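Home News Sport What's On Business Letters

Council's new recycling charge: the sums don't quite add up

By Achilleas Triantafyllou
Wednesday, 7.40am

Households in Furkcombe will pay for a second recycling collection from July, whether or not they want one, after councillors waved the plan through in a meeting that lasted less than an hour.

The council says the extra round will cut the amount of card and plastic going in with general rubbish. It also says the service, to be run by Plarkar, will "pay for itself" within six years. How it arrived at that figure is harder to find out. The report handed to councillors gives it one line, and a request for the workings was met with a promise that they would be published "in due course".

The same firm has run a trial in Gresby, where 289 homes were given a second box and asked to fill it. The council calls the trial a clear success. Its own summary says 20 homes dropped out and makes no mention of how much of what was collected was fit to be recycled. That seems a large thing to leave out.

Residents at Tuesday's drop-in were not easily won over. One woman from Ninh Road said she already took her card to the tip and did not see why she should pay for a lorry to do it. Another man asked what would happen to boxes left out in the wind on the hill, and was told that lids were "being looked at".

There is a fair case for collecting more. The present round is often late, and the bottle banks behind the library overflow most weekends — something the council has known for years without doing much about it. A new charge might be easier to swallow if the old service worked first.

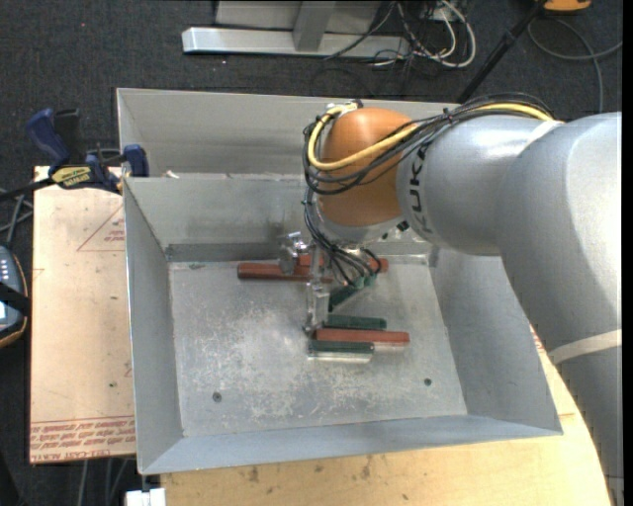

A KUKA robot arm reaching into a metal bin.

Plarkar says it expects to take on more staff before the new round begins, but would not say how many. Its contract runs for two years, which leaves four before the savings are due to appear. Asked who would carry the cost if the firm walked away at that point, a council spokesman said it was "not a scenario we recognise".

Bills will go out with the next council tax letter. Anyone wishing to object can write to the town hall.

We use cookies to improve your visit. Accept all Manage settings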